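Section 5: Setting Up a Stepped Exit in Isholm

A stepped exit closes a position in parts, each part having its own trigger. Before you start, you need a saved entry rule and a connected account, live or practice. If you have not yet connected an account, see Connecting Through Bangera.

5.1 Create the exit

1. Open the Strategies tab and select the entry rule you want to use.
2. Click Exits, then Add Stepped Exit.
3. Type a name. Names can contain letters, numbers and hyphens. Spaces are changed to hyphens when you save.
4. Under Position Size, enter the full size the entry rule will open. The worked figures in this section use 1,000 shares.
5. Set Number of Steps to 2. You can add more later without losing the first two.

Note: Position Size here must match the size in the entry rule. If the two differ, Isholm shows an amber triangle beside the exit name and will not arm it.

5.2 Set the first step

1. Click Step 1 and choose Price Target as the trigger.
2. Enter the distance from the entry price as a percentage. For this set-up, enter 5.
3. In Share of Position, enter 80. On a position of 1,000 shares, this step sells 800.
4. Choose Limit or Market. With Limit, the order waits at the target price and may be filled in parts.
5. Leave Wait for Full Fill ticked. Step 2 then stays inactive until all 800 shares have gone.

Caution: If you untick Wait for Full Fill, both steps can have orders in the market together. On a fast fall you may sell more than you hold, and some brokers will treat the extra as a short sale.
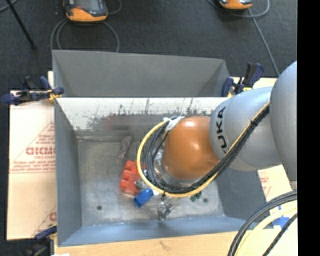 KUKA robot arm reaching down into an open grey metal bin.

5.3 Set the second step

1. Click Step 2 and choose Trailing Stop.
2. Enter a trail of 2 per cent. The stop follows the highest price reached after Step 1 has filled, and does not use any earlier high.
3. Set Share of Position to Remainder. Do not type 20 here. Remainder also picks up odd shares left by rounding.
4. Under Session, choose Regular Hours unless your broker accepts stops outside them.
5. Click Save, then Check. Any field with a problem is outlined in red.

Note: Neither step protects the position before the first target is reached. Use a separate Protective Stop for that (Section 6). It is cancelled and replaced at the smaller size when Step 1 fills.

5.4 Test and arm

1. Click Replay and load a data file. Users of the Grellside feed can pick a month from the list, for instance January.
2. Run the replay and open the Step Log. Each line gives the time, the trigger and the number of shares sold.
3. If Step 2 never appears in the log, look at Step 1 for a partial fill.
4. When the log reads as you expect, go back to the exit and click Arm.

Caution: Replay fills limit orders as soon as the price touches them. A live order may sit in a queue and not be filled at all.

An armed exit cannot be edited. Click Disarm, make the change, and run Check again before arming it.

Section text: Usha Amin. Replay notes: Florêncio Peixoto.

Related items
Connecting Through Bangera
Section 6: Protective Stops
Reading the Step Log
Importing Rules from Arotport
Grellside Feed: Loading Older Data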